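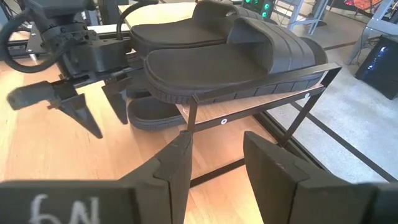 I have finally gone back to swimming in the river, and I can't stop talking about it, so you're all getting a blog post!

Some background. I swam a lot as a kid and then did nothing with it for years, unless you count standing in hotel pools with a drink. In March my friend Bronisława dragged me down to the bend below Drurno, where a few people get in on Saturday mornings all year long. The water was 50 degrees. I know that because Bleddyn Wogan, who has been going for ages, reads the thermometer out loud to everybody before they get in. I lasted 3 minutes and shrieked for most of them. Then I stood on the bank in a wool hat eating a cheese sandwich and felt fantastic for the rest of the day.

So I went back. And back again. By late spring I could stay in long enough to swim up to the big willow and float down, and floating down is the best part by a mile. You put your feet in front of you, lean back and let the river do it. You go past the cows. You go past the people fishing, who mostly nod (one of them does not nod, and I've stopped trying with him). Last week a kingfisher went by so low and so fast that I yelled with my mouth half underwater and swallowed a good bit of river.

A few people have asked me what to bring. Not much! An old towel, something warm with a loose neck so you can get it on over damp skin, and shoes you can step into without bending down. My laces were a disaster that first morning — my fingers just would not work. A hot drink in a flask, too. Bronisława brings beet soup in hers and I have been completely converted.

Please don't go by yourself, and stay out for a few days after heavy rain. The bend looks lazy but it moves right along when the water is up, and it gets brown and full of sticks.

My big plan for the summer is the Medrano stretch, which is 2,000 yards from the footbridge down to the old mill, all with the current. Bleddyn says I'm ready. I've done 30 swims now and I think he might be right. We're looking at a weekend in August if the weather holds, and Bronisława has already promised soup at the other end.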